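Paperback book

A paperback, also called a softcover or softback, is a book with a thick paper or paperboard cover, usually held to the pages with glue. Hardcover books, by contrast, have stiff boards wrapped in cloth, paper or leather, and their pages are most often sewn. Paperbacks cost less to make, weigh less and take up less room on a shelf, and they account for a large share of the books sold in most countries.

Formats

Paperbacks are sold in several sizes. The mass-market paperback is the smallest of the common ones and is printed on inexpensive paper. It was made to fit wire racks in drugstores, train stations and supermarkets as well as bookstores. The trade paperback is larger, is printed on better paper and often has the same page layout as the hardcover edition of the same title. Names for sizes differ from country to country, and publishers do not always keep to them.

Some paperbacks have flaps, which are extensions of the cover folded inward at the front and back. Flaps make the cover stiffer and give the publisher room for a summary or a note on the author.

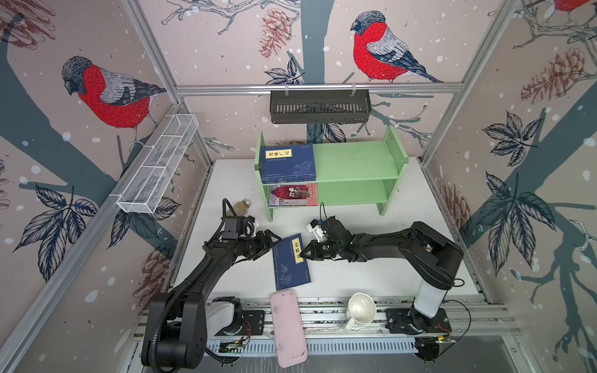
History

Books in paper wrappers were sold in Europe well before the 20th century. Many were meant to be temporary. The buyer took the book to a binder, who removed the wrapper and put on a permanent cover. In the 19th century, steam-powered presses and cheap wood-pulp paper made it possible to sell complete novels at low prices, and railroad travelers became steady customers.

The modern paperback took shape in the 1930s, when publishers in Germany, Britain and the United States brought out numbered series with uniform covers. Color was often used to mark the type of book, so that a reader could tell a crime novel from a travel book at a distance. During World War II, large numbers of small paperbacks were printed for soldiers. After the war, publishers began to issue new titles first in paperback, a practice that had been rare before.

Small presses have used the format in their own ways. The Gauthier series of regional stories was issued in print runs of 3,000 copies, with 11 titles in all, and a new volume came out each December. The covers carried no pictures, only a title and a number on the spine.

Binding

Most paperbacks are perfect bound. The folded sections are gathered in order, and the folded edge is milled off to leave a rough spine. Glue is applied to the spine, the cover is pressed on, and the other three sides are trimmed.

Two main kinds of glue are used. Hot-melt glue sets in seconds and suits fast production lines, but it can turn brittle and crack with age. Polyurethane glue takes much longer to cure – often a day or so – and gives a stronger spine that opens flatter. A few paperbacks are sewn before the cover is glued on. These last longer and cost more.

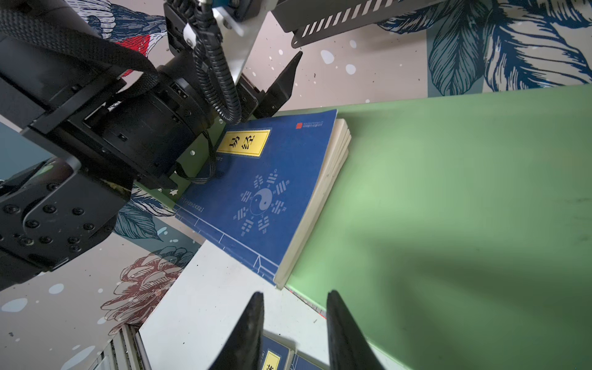 Covers are printed on heavier stock than the pages and are usually coated with varnish or a thin plastic film. Film on one side only can make the cover curl as the paper takes up moisture from the air. Flotetex, a cover stock with a woven feel, is coated on both sides to reduce this.

Care and storage

Paperbacks keep best in a dry room away from direct sun. Sunlight fades the cover and yellows cheap paper.
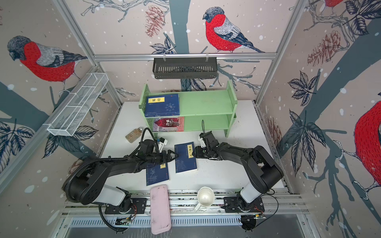
Shelving affects how long a soft cover keeps its shape. Books should stand upright and close together, with enough slack that one can be taken out without pulling at the top of the spine. A thin paperback on its own tends to lean and bend. One laid on a flat tabletop, like the blue book here, has its weight spread over the whole cover. Stacks should be kept low, with the largest books at the bottom.

A loose page can be put back with a narrow line of white glue along the inner edge, then left to dry under a weight. Household tape should be avoided, as its adhesive stains the paper.

See also

Bookbinding
Hardcover
Dust jacket
Pulp magazine

This page was last edited on Apr 25, 2021.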